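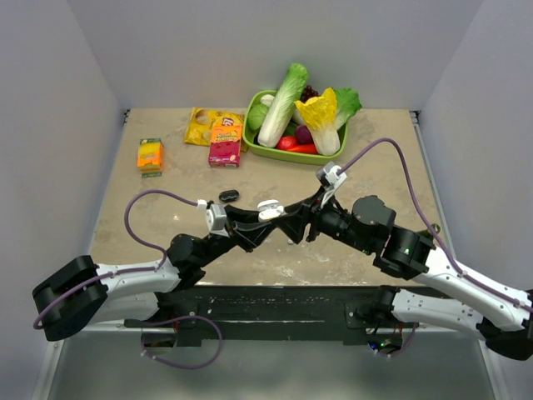
桌上的功课：绿色托盘里的玩具蔬果，左边是零食，前面是两只机械臂的夹爪

首页　专栏　车间与厨房　读者来信　往期　关于本刊　订阅

收拾一张桌子，现在的机器会不会？

2026年3月31日

我的母语没有汉字，我学中文已经很多年，写长文章仍然要慢慢写。请读者原谅有些句子比较硬。我想谈的事情很简单：机器现在能不能替我们做家务，能不能替车间里的人做那些不起眼的杂活。我在Grollotbridge的一家包装厂管分拣，厂名叫Cletier，做的是把别人的货品按订单装进盒子。家里的桌子我也收拾，所以这两边的活我都算懂一点。

我的看法先写在前面：有一些动作机器已经做得很好，但是一件完整的家务，从开始到做完，中间没有人去救它，我还没有在普通的地方见过。我也不认为这件事永远做不到。我只是认为，现在买机器的人和卖机器的人，说“能做”这两个字的时候，说的是两个意思。

先说桌子。一张桌子上有一个托盘，托盘里有白菜、生菜、红色的甜椒、紫色的洋葱、横放的胡萝卜，还有一小串葡萄，都是玩具。托盘旁边有一个平放的薯片袋子，一个红色的零食盒子有一部分压在袋子上面。再远一点还有一个橙黄两色的小盒子。如果我对我的孩子说“把桌子收拾一下”，他不会问我什么问题。他也许收得不好，也许把零食拿走吃了，但是他知道这句话是什么意思。菜和零食不放在一起，压着别的东西的盒子要先拿起来，袋子不要捏得太用力，里面的东西会碎。

对机器来说，这句话里有许多没有说出来的部分。蔬菜放在托盘里，是已经收好了，还是等着拿出来？长的那棵白菜是竖着的，要不要把它放平？葡萄夹在两棵白菜中间，夹爪要从哪个方向下去，才不会把白菜碰倒？我们人不回答这些问题，我们的手替我们回答。机器没有这样一双有习惯的手，它要从看见的东西里面猜，或者从很多次别人做过的动作里面学。

有的读者会说，玩具蔬菜太容易，不能说明什么。我同意一半。玩具葡萄不会被捏破，玩具生菜不会烂，掉到地上捡起来还是原来的样子。真的生菜有水，外面的叶子会掉，两棵生菜的重量可能差很多。但是形状的困难是真的。长的、圆的、有褶边的、光滑的，放在同一个托盘里，互相挡着，这已经和我厂里的一个混装盒子很像。练习用玩具，我觉得很合理。医学院的学生也不是第一天就给病人缝针。问题在于练习以后的那一步，我们常常没有看见。

去年五月，我们厂请Bivura公司来做试用。他们带来一套双臂的设备，放在三号线旁边。我们给它的工作是把三种零食放进一个纸盒，再把一张折好的说明放在最上面。这个工作在我们那里是新来的人第一天学的，午饭以前就能学会。

试用那天我们准备了400个盒子。机器做完了190个，然后我们停了，因为已经到了换班的时间，后面的订单要用那条线。我把这两个数字写出来，没有嘲笑的意思。190个盒子里面，大多数我打开看了，装得很整齐，有的比人装的还整齐，袋子的正面都朝着同一个方向。我的同事站在旁边看了很久，她说这个比她儿子装得好。

可是我也记下了另外一件事。有三次，袋子从夹爪里滑下来，落在盒子的边上，一半在里面，一半在外面。机器以为已经放好了，就去拿下一样东西。Bivura的工程师每次走过去，用手把袋子推进去。他推得很自然，好像帮客人关门一样，我相信他自己都没有感觉到他在干活。晚上我写报告的时候想，这三次要算在谁的头上？如果他不在，第一个袋子的问题会变成第二个盒子的问题，因为盒子盖不上，就会卡在封口机前面，整条线就要停。

所以我说两个意思。卖机器的人说“能做”，意思是这个动作它成功过，而且成功了很多次。我说“能做”，意思是我可以去办公室接一个电话，回来的时候线没有停。这两个意思中间的距离，现在是由一个站在旁边的人来填的。这个人的工资没有写在报价单上。

家里的情况更难，虽然家里的活看起来更轻。在厂里，我可以要求供货的人把袋子都朝一个方向放。我可以换灯，可以在地上画线，可以不让别人走进来。在家里我什么都不能要求。我的厨房桌子上，早上有面包屑，中午有信件，晚上有一个孩子做到一半的手工，而且不许动。我的妻子知道那个手工不许动，是因为昨天晚上孩子哭过。没有一个摄像头可以看出来昨天晚上有人哭过。

我读过一些文章，说家务机器只差一双更灵巧的手。我不完全相信。手当然是一个问题。两根手指的夹爪拿胡萝卜可以，拿一个鼓起来的袋子要小心，拿一张贴在桌面上的薄纸就很麻烦。我们人拿薄纸的时候，会用指甲，或者把它推到桌子边上，让它露出来一点再捏住。推到边上这个办法，夹爪也可以学，我见过机器这样做，做得很漂亮。手的问题我觉得会一点一点解决，像以前的很多工程问题一样，靠时间，靠钱，靠有耐心的人。

我更担心的是“做完了没有”这个问题。洗碗的人知道碗干净了没有，他用手指摸一下，听声音，或者对着窗户看。收拾桌子的人会退后一步，看一眼整张桌子，然后才去做别的。退后一步看一眼，这个动作在我们的语言里几乎没有名字，在工作说明书里也没有。我管分拣以后才发现，好的工人和一般的工人，手的速度差不了很多，差别大部分在这一眼。Bivura的那套设备很快，它没有这一眼，或者说它有，但是它看的是自己的动作有没有结束，盒子好不好它不太管。

写到这里，我应该说一说反对我的意见，因为有一些反对的意见很有道理。

第一个意见是：人也会出错，为什么对机器这样严格？对。我们厂的人每天都装错。但是人装错的时候，常常装错得很普通：少放一样，多放一样，说明书放反了。我们知道到哪里去找这些错。机器的错误有时候很奇怪，比如它会很认真地把一个空的地方夹起来，搬过去，放下，然后继续。检查的人没有学过怎么找这样的错。也许几年以后会有这样的一门手艺，现在还没有。

第二个意见来自我住的那条街。Sepúlveda街上有一家养老的公寓，我每个星期去看一位老邻居。她的手指关节不好，打不开罐头，弯腰捡东西也很疼。她对我说，你讲的那些我都不关心，如果有一个东西能把掉在地上的眼镜给我捡起来，慢一点没有关系，十次里面有两次捡不起来也没有关系，我可以再叫它一次。我听了以后想了很多天。我一直用工厂的标准来想家务，要求它不停，要求它不错。可是一个人在家里等眼镜，她有的是时间。对她来说，一台笨的、慢的、会再试一次的机器，今天就有用处。

我觉得她说得对，而且她的话改变了我的一部分看法。也许我们问“机器会不会做家务”，问得太大。家务是很多小事放在一起的名字。捡眼镜是一件，把盘子从桌子拿到水池是一件，把桌子收拾得让全家都满意，又是一件，而且最后这一件连人都常常做不到。如果只问第一件，我愿意比较乐观。如果卖的人拿第一件的成绩，去做最后一件的广告，我就不高兴了。

第三个意见是我们厂的老板提的，他说得很短：便宜就行。他算过，如果一套设备能在夜里做，哪怕只有白天一半的速度，也值得。我和他争论过。夜里没有工程师站在旁边推袋子。要是雇一个人夜里坐着看它，那个人一边看一边自己也能装盒子，而且会装得比较快。他说以后就不用看了。我说那我们就等到以后再买。这个争论到现在没有结果，我们见面的时候还是很客气。

有人会觉得我这样写，是怕丢工作。我想过这个问题，我尽量诚实地回答：有一点怕。可是我在分拣线上站过很多年，我的腰知道装盒子是什么滋味，所以我不会说这个工作很美，应该永远留给人。如果有一台机器能接过夜班的活，我会高兴地送它一块牌子。我怕的是另外一种安排，就是机器做容易的那一部分，人留下来专门收拾它掉的东西，工资按“看管”来算，比原来还低。这种安排在别的行业里已经有了，去过自助结账的超市的人都懂我的意思。

那么我希望做机器的人怎么做呢？我有几个很小的要求，写出来给他们参考，也给像我一样要在采购单上签字的人参考。

请把人伸手帮忙的次数写进报告。推一下袋子也要算，把盒子转正也要算，重新开机更要算。试用那天如果有这样一张表，我和工程师就不用在停车场里讨论那么久了。

请不要替机器把桌子摆好。我知道第一次演示需要摆好，大家都紧张。第二次请让我来摆。我会把红盒子压在薯片袋上面，把一样东西塞在盒子底下，只露出一点绿色的边，把一个小小的黑色东西放在桌子中间，不告诉你它是什么，也不告诉你它该不该拿走。我没有恶意，我家的桌子每天都是这样的。

请告诉我它什么时候会停下来问人。我觉得在家里这一条比速度重要。一台机器如果不认识那个黑色的东西，停下来问我一句，我会觉得它很有教养。它如果很快地把它扔进垃圾桶，而那是我妻子的东西，我以后就不会再让它进厨房。新来的工人也是这样，我最喜欢的是第一个星期问题很多的人。

还有，请少用“100%”这样的说法。Bivura给我们的第一份介绍里面，有一页很大的字写着“100%自动”。后来他们把这一页拿掉了，我很感谢。我问他们为什么拿掉，他们的销售笑了一下，说那一页是从旧的文件里带过来的。

我也想对不买机器、只是看视频的人说几句。看视频的时候，可以看一看桌子上有多少东西，它们是不是互相碰着；可以看一看画面有没有剪过，速度是不是加快了；还可以想一想，最后一个动作结束以后，如果画面再多留十秒，会看见什么。我现在看这种视频，最想看的就是这十秒。蔬菜在托盘里站得稳不稳，盒子会不会慢慢地倒下来，有没有一只人的手伸进来。

今年我们厂还会再做一次试用，还是那条线，货品换成瓶装的调料，瓶子有高有矮，标签容易刮花。我已经跟对方说好，工程师可以来，但是要坐在玻璃后面，咖啡由我们请。如果袋子，或者这次应该说瓶子，掉在盒子外面，我们就让它掉着，看机器自己怎么办。结果好不好，我都会写出来。

至于家里，我今天晚上还是自己收拾桌子。孩子的手工又多了一层，胶水没有干，我要把盘子从它的上面端过去。

作者在Grollotbridge从事包装与分拣管理工作，本文用中文写成，未经翻译。

上一篇　下一篇　返回专栏　打印本页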